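Quick one tonight, the kettle's on and I've got 18 tabs open, all of them about tomatoes.

So. The allotment. Year two. I said after last year I wouldn't go mad with the tomatoes again and then in March I sowed 94 seeds on the kitchen windowsill, because the packets were open and it was raining. Nearly all of them came up. You can't give tomato seedlings away in May, everybody has their own and they're trying to give you theirs. I left a tray by the allotment gate with a note on it and when I came back somebody had added courgettes.

Anyway. June was cold, then very much not cold. Things I'd do differently:

Plant them further apart. The book says a certain distance and I always think the book is being fussy. It isn't. By July I couldn't get down the middle row without coming out green to the elbow, and the ones at the back got no air at all. Lost a few to blight. Well, more than a few.

Feed less. I was sloshing the stuff on every time I went up, got massive leaves and hardly a flower till late. Cosmin Vlad on the next plot feeds once a week, out of a dented can, and his were ripe before mine had even thought about it. Very annoying. Lovely man.

Water in the morning. I know, I know. I work mornings.

Varieties – I'm not going to do a big list. The little yellow ones were brilliant, ate most of them standing up. The big ribbed ones split every time it rained. The plum ones were for sauce and that's what the rest of this is about relaly, because in August it all came at once and I had tomatoes in the sink, in the bath (briefly), in a suitcase.

Sauce is easy. Halve them, big tray, oil, salt, garlic with the skins on, low oven until they slump. Blitz. I don't peel them. Alina Iordache does and hers is smoother, fine, but she has the patience for it. Freeze it flat in bags and it stacks like paperwork.

Chutney I've made twice and both times the house smelled of vinegar for 5 days. Worth it for the cheese sandwiches. Not worth it for anybody who lives with me.

Then ketchup. I'd never made it and I got a bit obsessed. The first go was basically sweet soup. The second I boiled too hard and it caught on the bottom, and burnt tomato goes through everything, there's no rescuing it. Third go was decent. 300 grams of sugar for the big pan sounds a lot and it is a lot. Next time less. Cloves, a bit of allspice, cider vinegar, and you have to stand there stirring while it spits at you. 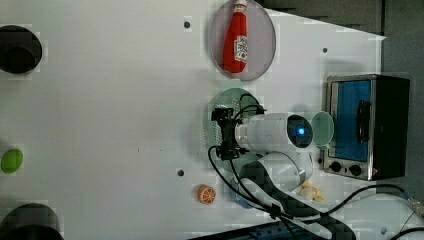

The kids won't touch mine, by the way. Too brown, too "bitty". They want the stuff from the shop and they want it on everything including rice. I did try decanting, they knew in one mouthful. So mine goes in the bacon sandwiches and on the end of a cheese toastie and I've made my peace with it. Keeps in the fridge for a month or so, I think, ours has never lasted long enough to find out.

Green ones at the end of the season – in a drawer with a banana. Works most of the time. Check the drawer, is all I'll say.

For next year I've promised to sow a quarter of what I did. Maybe a third. Cosmin's saving me some seed from his early ones, in an old envelope with no lable on it, so who knows what I'll get. And I want to try beans up the back fence if I can get the bindweed out first.

Right, kettle's boiled, and there's one last bag of plums on the side that needs doing before bed. If anyone's got a ketchup recipe with less sugar that still goes thick, stick it in the comments please.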